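About Haruna

Hi, and thanks for clicking on the page that hardly anyone clicks on! I'm Musa Amadi, and Haruna is my company. We look after small kitchens – the ones in break rooms, studio apartments, student rentals and the odd corner of an office where a cooktop and a little fridge have to do the work of a full kitchen. We clear them out, sort what's in them, set up the shelves so people can find their lunch, and come back every so often to do it again.

I started in January with a bucket, a borrowed van and one client, the design office at Grastodex. They had a fridge you had to open with your knee against the door. I spent most of a morning on it, and when I was done they asked if I could look at the one upstairs too. So I did, and then their neighbors called, and I had to go buy my own van. We now look after 32 kitchens in and near Skaltthorpe, most of them small enough that two people have to take turns standing up.

The thing I care about most is the compact fridge. Big refrigerators forgive you. You can lose a jar at the back and still have room for a week of groceries. In a little one, every cup and bowl has to have a reason to be where it is, or you end up stacking things on top of other things and then somebody pulls out the bottom one. My own habits are pretty simple: open food goes on the upper shelf where you'll see it, bottles go in the door, and I like to leave one shelf clear so a new bag of groceries has somewhere to land. Chocolate can live in the door too (I know people who keep it in a cupboard, and we've agreed to disagree).

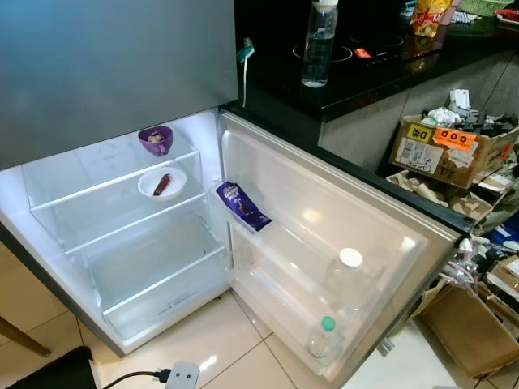
Snacks up top, bottles in the door, and a whole shelf to spare.

I'm also a big believer in small dishes. A lot of what we find in a shared fridge is half of something: a few bites of pastry, one square of chocolate, the end of a sandwich. People leave it in a giant container, or in the bag it came in, and it takes up the space of a whole meal. Put it in a cup or on a little plate instead and it takes up next to nothing. Cups with handles are my favorite for this, so easy to grab and lift out when you want to get at what's behind them. Plastic ones are fine, and I like them in a strong color so they don't vanish on a white shelf.

We pack a handful of odd cups and plates for every visit, and clients get to keep the ones they like. You'd be surprised how attached people get!
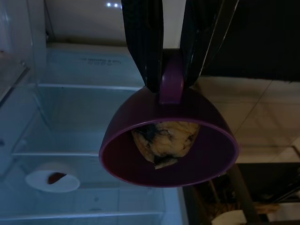 Adebayo Olaniyan wrote to us that the cups were the part he'd expected to ignore, and that his team at Stostum now argues over them. He also said he'd like lids, please, as everything in their fridge ends up tasting a bit like everything else. Fair point, Adebayo – we've added lids to the kit, and yours are on the way.

Then there's the floor, and all the stuff that piles up on it. A kitchen visit for us doesn't stop at the fridge door. Boxes get opened and left, packing paper gets saved for some future parcel, cables wander off toward the nearest power strip. I go through the cardboard first, flatten what's going out, and ask before I throw away anything that looks like a part of something. Bags come next. I use black ones for trash and I try not to fill them to bursting, having learned that lesson on a client's stairs.
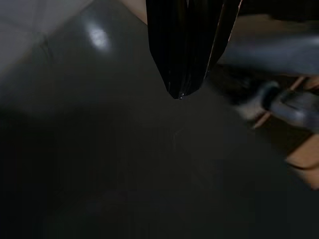 A black bag, never far away on a tidying day.

What does it cost? A first visit takes 90 minutes for most kitchens and we'll give you the price before we come, in writing. After that you can book a regular visit or just call when the door won't close. We don't do ovens, and we don't do pest control, but I can point you to people in Skaltthorpe who do both and do them well.

If you want to talk, send a note through the contact form and tell me the size of your fridge and what's driving you nuts about it. I read them all myself, usually in the evening with something out of my own fridge door.

Musa

Page last updated September 6, 2025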